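Lost property tables to open Saturday at the old library annex in Brolledbridge

If you have been missing a bag, a pencil case, a single glove or the soft little case your headphones came in, the town would very much like you to come and have a look on Saturday. The lost property store that serves the Brolledbridge bus station, the swimming pool and the library is being sorted from top to bottom this month, and for the first time in a good many years the public is being invited in to claim what belongs to them before the rest is passed along.

The store has lived in the back of the Brukness Street annex for as long as most people can remember, and it had gotten to the point where the door would only open partway. When the town finally put the whole lot on a list this spring, it came to 217 bags, pouches and cases, on top of the umbrellas, which have a list all to themselves, and the books, which have mostly gone back to the shelves they came from. The oldest tag anyone could read was from a winter when the pool still had its old roof.

Sorting has been going on at plain wood-topped tables, with bins alongside, and the method is a simple one. A thing comes out, it gets looked over on the table, somebody writes down the color and any marking that might help its owner, and it goes into a bin with its own kind. Soft cases are the slow part of the job, we were told, as so many are black and so many look alike, and a small logo on the front can be the only clue there is.
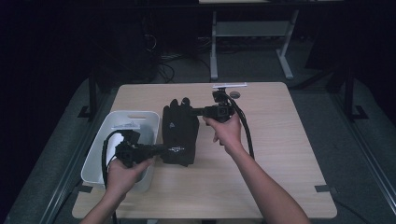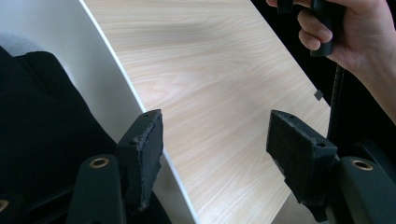

Anyone coming to claim should be ready to say a little about what they lost. A bus ticket or a pool pass isn't needed, and neither is a receipt, but it does help to know roughly which season it went missing and whether there was anything in the pockets. The town asks people to describe the item first and look second, which may feel a bit formal when you can spot your own bag from across the room, but it has saved some awkward moments in the past. Children's things will be on the low table by the window, so the smaller owners can look for themselves.

Doors open at 10 in the morning and close at 3, with a break at noon for lunch. Parking behind the annex is limited to 56 spaces and the farmers' market will be using the near end of the lot, so if you can walk over or take the bus, please do. The ramp on the Brukness Street side is open again after the repaving, and there is a bench just inside the door for anyone who would like to sit while they wait.

Claims will be taken for 60 days after Saturday, either in person at the library desk or by phone. After that, the good bags and cases go to the schools' back-to-school drive, which has already asked for as many sturdy ones as it can get, and worn pieces go to textile recycling. Money and jewelry are handled separately and have been at the town office all along, so please don't come to the annex for those.

The annex itself will get a fresh coat of paint once the store is cleared, along with some proper shelving. The town has set aside $4,000 for the work, and the hope is that the room will be ready by the time the rainy season brings in the next crop of umbrellas.

Comments (4)

poolside_mom
My son has left three swim bags there since last summer and I gave up asking. We will be first in line! Does anybody know if goggles are included or just the bags?

Old Bergmann Road
Goggles were in a separate box when I went in March. Ask at the desk, they were very nice about it and let me go through the whole thing.

tealkettle
I lost a black camera case on the number 4 bus and I can already picture myself trying to describe it. It's black. It's a case. There's a zipper. Wish me luck, everybody.

R. in Brukness
Will the umbrellas be out on Saturday too, or is that another day? The article says they have their own list but not when we can see them.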